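February 2026 - bench notebook, small workshop, Brunet building

Continuing from the page with the handle list. Josiane Aubert asked me to write this in full sentences, so that Hanna Sikora can follow it when she takes over the bench in August. I will try, but my English is slower than my hands.

The work is still the same: we sort the household things that came with the Pruna boxes and decide, for each thing, how it should be held, where it should lie on the table, and which shelf it goes back to. The Wosoma list says only "kitchen, various" and "other, various". This is not enough for anybody who must find a thing again.

I started with the tall things. A tall thing standing on a small end falls easily, so I now put a mark of pencil on paper where its foot should come, and I work above the paper. The paper has a second use: thin parts are hard to see on the wood, and on white I can see them well. I would like to keep this as a rule for everything with strands, strings or bristles.

The green tube goes in the group "hold by the body". I thought about putting it under "hold by the end", but the end is where the wires come out, and they should not be pressed or bent. So the body it is. Hanna, please do not shorten the wires, even if they look untidy to you. Josiane wants them at the length they came in.

For the pan I have a different question. In the old list from Jarnov all pans are under "round things", and they are stored by the width of the bowl. I think it is better to store them by the handle, because the handle decides how much room you need on the shelf. When I put a pan straight along the table, the handle goes over the edge and somebody walks into it. Laid diagonally it stays inside.

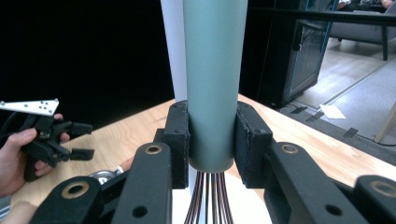
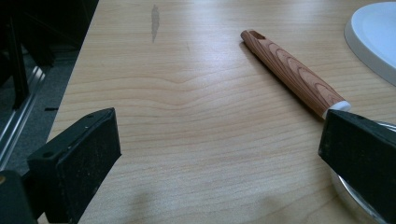

The hanging hole is also useful. I asked Josiane if we can put a rail with hooks on the wall beside the sink, and she agreed, if I pay attention to the weight. The rail from the storeroom is for 9 hooks. I will begin with the pans, and what is left can take the sieves and the big spoons. The plates stay on the lower shelf, flat, with a sheet of kitchen paper between them.

Shelf labels. I wrote new ones by hand and I am not satisfied. The pen spreads on this kind of tape. Next time use the printed labels, the roll is in the second drawer under the window. We have 300 of them, and for this room 100 should be enough, so the others can go to the other bench.

Budget note, so it is not forgotten: for rail, hooks, boxes with lids and a new lamp we have 1,410 until summer. The lamp is the part I want most. The table surface is a little glossy and it gives back the light from the ceiling, and after some hours my eyes are tired. A lamp from the side, with a cloth or thin paper before it, would be softer. I tried it with the desk lamp from the office and it was better, but I had to give the lamp back.

Small problems of the day:

The box with the lids has no order at all. I took out everything and put it back by size, then found another box of lids below the table. To be done again.

The foam sheets for packing are finished. I used old towels between the plates, which works but takes much space. Josiane will order from Brunet.

One drawer does not close completely. I think something has fallen behind it. I did not want to pull with force, so I left it open by two fingers - please be careful with your knee.

For next time: finish the lids, put up the rail, and decide about the tube. I still want a box for it that is long enough so the wires can lie straight. The shoe box is too short. Maybe the box from the blinds, if it was not thrown away. Ask Hanna, she had it last.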